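Zorkden breakfast and sandwich play food set: three months of use

I bought this in January for a nephew who had got bored of wooden fruit. It was a straight choice between the Zorkden set and a bigger one from Drukell, and the Zorkden won because the pieces looked closer to the size of real food. I have now had time to see what holds up and what doesn't.

The bacon is the best thing in it. Most toy bacon I have come across is a wavy brown strip that could be anything. Zorkden has gone for raw-looking rashers, pink with a pale band of fat, and they have a slight shine to them. They don't match exactly in length either, which I count as a plus. We use a clear plastic tray as the place where food waits before it goes on a plate. Mine came from Kumsa and was sold for drawers.

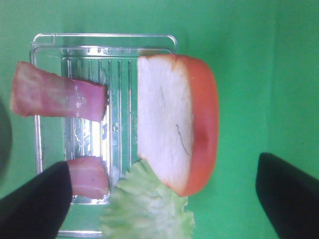

Bacon and bread on the ridged tray.

The bread is more of a mixed bag. The shape is right, with proper shoulders and a rounded top, and the slice is thick enough for small hands to get hold of. It will stand on its bottom edge if you set it down with a bit of care. The crust colour is less good. It is a strong orange-red, nearer to a tomato than a loaf, and next to the pale crumb it looks odd. My nephew has never mentioned it. His mother has, twice.

If you are going to use a tray as well, get one with ridges in the floor. On a smooth one the lighter pieces slide about as soon as it is carried anywhere, and that ends in tears. Low sides help too, as a child can reach in without tipping the lot over.
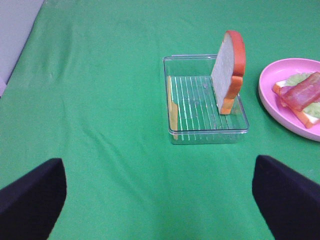 I would also put a cloth down first. Ours is plain green and a little fuzzy, and it cuts down the clatter a good deal. It creases and needs pulling straight now and then, but dropped food stays where it lands -- on the bare table it went straight over the side.

Cleaning is simple. I wash the pieces in warm water with a drop of washing-up liquid and leave them on a tea towel overnight. I have not tried the dishwasher and don't plan to. The rashers pick up fluff more than the bread does, so they get done more often.

The box is poor. It is thin card with a flap that tore in the first week, and everything now lives in a biscuit tin. For the price I would have liked a bag at least.

Would I buy it again? Yes, for the bacon and the general size of things. I would only want a browner crust and something decent to keep it in. Four out of five.

Comments 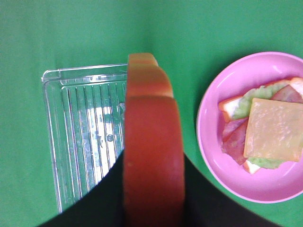 Emerson Fagundes: We have had the same set for around 2 years and the orange crust does calm down a bit with handling. The bacon has kept its colour better than I expected. Agree about the box, ours went in the recycling almost straight away and we use an old lunch tin. I'd add that the pieces stack quite well if you start with the bread.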